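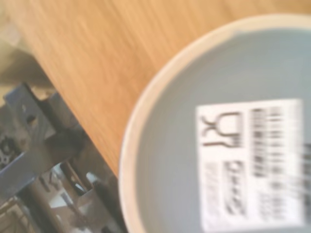
Grarnusus Tableware Help Desk
Ticket 468
Subject: Label adhesive on Marwat dishes, matte glaze
Opened: Aug 13, 2019
Opened by: Nerys Kemeys
Assigned to: Clifford Melnyk
Priority: Normal
Status: Closed, with follow-up

Original message

I bought a set of your round Marwat dishes from the Zirlow store in Mukley, the ones with the cream rim and the blue-gray middle. Each one has a white sticker on the glazed side, with the barcode and the glass and fork symbol on it. The label is stuck right on the surface we eat from.

I tried to peel the first one by hand. The top layer of paper came up in strips and left a fuzzy white layer behind. I soaked the dish in the sink with dish soap while I made dinner and then rubbed it with a sponge. The fuzz came off but there is still a tacky patch in the shape of the label. It picks up lint from the towel and it has started to look gray. You can't see it from straight on, but if you tilt the dish toward the window it shows as a dull rectangle with one sharp corner.

I have not put any of them in the dishwasher. The rest still have their labels on and I'm leaving them alone until I hear from you.

Two questions. How do I get the glue off without hurting the finish? And does the glass and fork mean the sticker is OK to leave on, or that the dish is OK for food? My sister says one thing and I say the other.

Reply, Clifford Melnyk

Hello Nerys,

Thanks for stopping at the first one. The symbol refers to the dish. It means the dish is suitable for contact with food. The label itself has to come off before you use the dish, and so does the glue.

A few things I need to know before I send you instructions:

Is the patch smooth or does it feel rough when you run a fingernail over it?
Did you use the green side of the sponge or the soft side?
Have you tried anything on it apart from dish soap?
On one of the dishes that still has its label, can you read me the last three digits under the barcode?

Please don't use a razor blade or a metal scraper in the meantime. The center of the Marwat has a matte glaze, and metal leaves gray lines on it that look like scratches. They are usually metal rubbed off onto the glaze and they can be cleaned, but it is one more job.

Reply, Nerys Kemeys

Smooth, but it drags. Like the back of a piece of tape.

Soft side. I did use the green side on the rim, where there was no label, to get a spot of something off. The rim looks fine.

Nothing else yet. I have rubbing alcohol, vegetable oil, baking soda and white vinegar in the house. I also have a can of spray stuff my husband uses on the car, but I didn't like the idea of that on a plate.

The last three digits are 256. It's printed small and I had to hold it under the stove light.

Reply, Clifford Melnyk

256 is useful, thank you. That is the stock that shipped to stores in June with a paper label on a permanent adhesive. The earlier labels were a plastic film that peels in one pull. On a shiny glaze the paper ones come off after a soak. On the matte glaze the glue has more to hold on to.

You're right to leave the car spray where it is.

For the dish with the tacky patch:

1. Dry the dish completely.
2. Put a teaspoon of vegetable oil on the patch and spread it a little past the edges.
3. Sprinkle baking soda over the oil and work it into a paste with a fingertip.
4. Leave it for half an hour.
5. Rub in small circles with a soft cloth. The paste should start to roll up in gray crumbs.
6. Wash with hot water and dish soap, twice, and dry.

For one dish that still has its label, please try this instead, so we can see which works better on your set:

1. Lay the dish flat on a towel, label side up.
2. Warm the label with a hair dryer on the low setting for a minute or so. Keep the dryer moving.
3. Lift one corner with a fingernail or the edge of an old plastic card.
4. Pull slowly, keeping the label low and folded back on itself. If it starts to tear, stop and warm it again.
5. Wipe any glue left behind with rubbing alcohol on a cotton pad, then wash as usual.

No vinegar, please. It won't hurt the dish in a quick wipe but it does nothing for this glue.

Reply, Nerys Kemeys

Did both last night at the kitchen table.

Oil and baking soda: the patch is mostly gone. I got the gray crumbs you described. What's left is a thin line along one long side. I think I didn't spread the oil far enough there.

Hair dryer: the label came off whole except for the corner I started from, which I had already picked at. Very little glue under it. One wipe with alcohol took care of it. I did a second dish the same way and that one came off completely.

One thing to add to your steps: the dish gets hotter than you expect. I went to move it and had to put it down again. An oven mitt would help.

The first dish now has a slightly darker look where the oil was. Is that a stain?

Reply, Clifford Melnyk

I'm going to add the oven mitt to the instructions.

The darker look is most likely oil still sitting in the surface of the matte glaze. Wipe it with rubbing alcohol, wash it again in hot soapy water, and let it air dry overnight. Look at it in the morning before you decide anything. For the line that's left, use the alcohol on a cotton pad and hold it against the line while you count to 90, then rub along it lengthwise.

If the mark is still there after that, I'll send a replacement dish. You wouldn't need to return this one.

Reply, Nerys Kemeys

Line is gone. The dark look is gone too, or at least I can't find it by the window, which was where it bothered me. No replacement needed.

I finished the rest of the set with the dryer. The best tool for the corner was a plastic guitar pick. The old gift card I tried first was too thick to get under the paper.

Are they all right in the dishwasher now?

Reply, Clifford Melnyk

Yes, top or bottom rack. Glad the set is in use. I'll close this on our side, and you can reply here within 100 days to reopen it.

Internal notes (C. Melnyk)

Cause: paper label with permanent adhesive applied to the matte center of the Marwat dish, stock ending 256. Soaking first makes it worse. The face paper comes away and leaves the glue behind with nothing to pull on.

What worked: low heat, slow peel, alcohol wipe. Use this as the first answer for anyone writing in with the label still on.

What worked with more effort: oil and baking soda on glue left after a soak. Tell the customer to go well past the label edges and to follow with alcohol, otherwise they will write back about a dark patch.

Care sheet: add "remove label before first use" and a line saying the glass and fork symbol applies to the dish. Add oven mitt warning to the dryer steps.

Packaging: asked whether the label can move to the underside. Answer so far is that stores want to scan it without turning the dish over. Asked again, with this ticket attached. Second choice would be going back to the film label.

Zirlow: Mukley store told about the dryer method, as people have been asking at the counter there. Sent them the steps.

Follow-up open with packaging. Customer side closed.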